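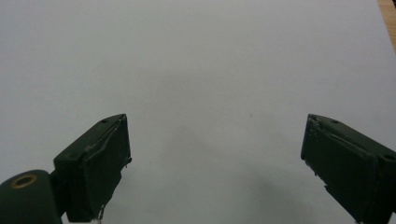 The big table, June

Welcome to the gallery from our paper weekend! If you were there you can skip my rambling and go straight to the captions, and if you weren't, well, this is what you missed. We spent all of Saturday making paper lanterns and folded cards for the Givura street supper, and the plan was 200 lanterns by dinner time. I'll let you guess how that went. (We finished the last ones Sunday, in pajamas.)

Kohei Hirano brought the paper and most of the know-how. I brought snacks, scissors and far too much confidence. Click any picture for the larger size, and if you want a copy without my captions, just write to me and I'll send it over.

Before we began
I love a clean table so much I almost didn't want to start. Give me a big plain surface and a free morning and I'm happy. Esi wanted coffee first, so coffee came first.

The paper pile
Kohei ordered a pack of 1000 sheets from Darklow, the light kind that takes a crease well and doesn't crack along the fold. We still have most of it. It's living under my bed now, so if your kids draw, please come get some!

Esi Baidoo and the long ruler
Esi did nearly all the measuring and she's fast. She marks the two ends, lays the ruler down once and scores the whole line in one go. I tried it her way and my lines wandered off like a sleepy dog.

Sample lantern, first try
Mine. It leans. I kept it anyway and it's on the kitchen windowsill.

Sample lantern, after Kohei fixed it
Same paper, same glue, and the slits stop a finger's width short of the edge. That was the whole trick. If you're making these at home, fold the sheet the long way, cut from the fold, and stop sooner than you think you need to.

Afia and Afia
Yes, we had two. Afia Tsikata was on glue and Afia Appiah was on handles, and for one whole day you couldn't call a name in that room without two heads popping up. By lunch we were saying Glue Afia and Handle Afia, and I'm sorry to report it has stuck.

Lunch
Bean stew, rice, fried plantain, all of it eaten standing in the hallway because no food was allowed near the paper. My rule. I broke it at 4 with a cookie and was told off.

Drying line
We ran string from the door hook to the curtain rail and pegged the glued ones along it. Small wooden pegs are best here, the big plastic ones leave a dent in the handle.

Nana Adjei folding cards
Nana turned up after work "for ten minutes" and stayed till the streetlights came on. The cards have the supper menu inside and a little cutout leaf on the front. The leaf was Nana's idea, and so was cutting every one of them by hand!

The offcut box
All the skinny strips went in here. I've already turned a bunch into bookmarks, and the rest are going to Afia T.'s class for weaving mats.

Packed and ready
Lanterns stack much better if you nest them loosely and don't press. Two boxes went in Kohei's car and one came on the bus with me, on my lap, getting some very funny looks.

More pictures from the supper itself are coming once Esi sends me hers.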